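Sturkville Robotics Club: second progress report to the Pietrzak Fund
From Teresa Ostrowski, club lead, October
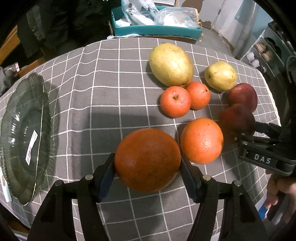
Hello again, and sorry this is a bit longer than the last one. You asked for news on three things (the fruit sorting project, how the money is going and whether the younger ones are sticking with it), so I'll try to keep to those, though I can't promise I won't wander.

The fruit project first, as it's what everyone wants to talk about. When I wrote in the summer we were still deciding between fruit and laundry. The group voted for fruit, and I'm glad they did, because it's turned into a much richer problem than I expected. The task is simple to say: pick a piece of fruit up off the table with a hand-held gripper, put it in the glass dish, don't bruise it. Every go gets recorded, and the recordings are what the sorting model learns from. Ours are saved under the name Ilel, which was Teodor's choice and which he refuses to explain.

So far we have 1863 recorded goes that we're happy to keep. We threw out 756 more, which sounds awful, but most of those were from the first few weeks when people were still rushing the grab or closing the jaws before they were properly either side of the fruit. The target we gave you was 2000 good ones by the end of term and we're going to sail past that, so Genowefa has suggested we spend the extra sessions on the awkward cases. By that she means two mandarins touching, or a dark fruit in shadow, or something big and oval that wants to roll. Oranges are easy now. Even our newest members can manage an orange!

We've also started working in pairs at the table, with a gripper each. It was a bit chaotic to begin with (lots of elbows) but the pairs have worked out their own ways of taking turns, and it gets more people doing the real thing instead of watching. Stanisława made up a little sheet where each pair writes down what they picked, which side they came in from and whether they think it was a clean one. Then a different pair checks the recording and marks it. They are far stricter on each other than I would ever be.

The model itself is Witold's department. He trained a first version on the early recordings and it was, in his words, keen but clumsy. It's quite good at finding where the fruit is. It's poor at deciding how wide to open the jaws, and it gets muddled between an orange and a mandarin when one is further away than the other. The older students have been working on that with him and they've now got a way of judging size from the grid on the tablecloth, which I thought was very clever. It isn't finished. I'd like to show you numbers in the next report but I don't want to quote any yet, as we changed the test halfway through and the old results don't compare.

Now, money. The grippers and their spare pads came in under what we'd put down, and the storage drives came in over, so it's close to a wash. Fruit is a running cost I hadn't thought through at all – it gets handled a lot and it doesn't last. We're keeping it going as long as we decently can. I'd like to move a small amount from the travel line to the consumables line if you're happy with that. We won't need all the travel money, as the Hiltinik open day is now being held a bus ride away. Could you let me know by email? I don't want to do it without a yes from you.

Attendance: we have 11 regulars, all of whom were there last term too, so that's my answer on the sticking-with-it question. Two of the younger ones asked if they could learn to do the training runs as well as the picking, and they've been sitting in with the older group from half past four. I had planned to keep the groups apart until spring but it seemed daft to say no.

What hasn't gone well is the write-up. We promised you a student-written guide to recording your own data, and at the moment it's four pages of very good notes on jaw pads and nothing else. Genowefa is going to take a session to plan the rest of it with them. I think it'll slip to after the holidays, and I'd sooner tell you now.

Next up is the awkward fruit, then a fresh training run, then the open day. You'd be very welcome at any session if you fancy having a go yourselves – just give me a couple of days' warning so I can get more oranges in.

Best wishes,
Teresa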